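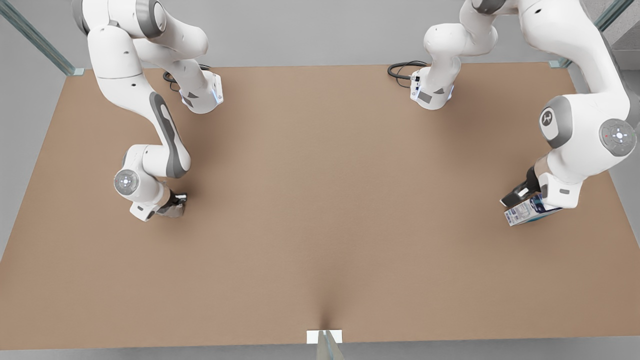 Print this page | E-mail this page

Can two arms put the shopping away? Project report, Inès Lacroix and Dale Zacharias

2024-04-28

We started with a chore everyone in our house puts off, which is unpacking the shopping. Could a pair of robot arms do the dull middle part, picking a box off the table and passing it across to be stacked? Our supervisor, Raghda Darwish, told us to forget the cupboard and begin with one box on a bare table. Good advice!

All of our trials were run in simulation. We ran 400 in total, moving the box to a new spot each time, and scored each stage separately: pick up, pass over, set down.

Picking up went far better than we'd dared hope. The last 100 trials had only 2 failed grips, both with the box lying right at the edge of the table. Passing it from one gripper to the other was much harder (and much more fun to work on). If the box sat at a slant in the first gripper, the second often closed on a corner and knocked it away. We dropped 21 boxes in that same final batch, nearly all of them at the handover.

Dale then rewrote the handover so the first arm levels the box before the second one moves in. It looks wonderfully fussy, like somebody straightening a picture, but it's slow. Either of us could clear a whole bag in the time it takes.

So can machines do this chore yet? One box, yes. A bag with eggs in it, no, and we wouldn't let ours try. Next we want to swap the box for something soft, probably a bread roll packet, and Ona Ots has offered to model one for us.

Print this page | E-mail this page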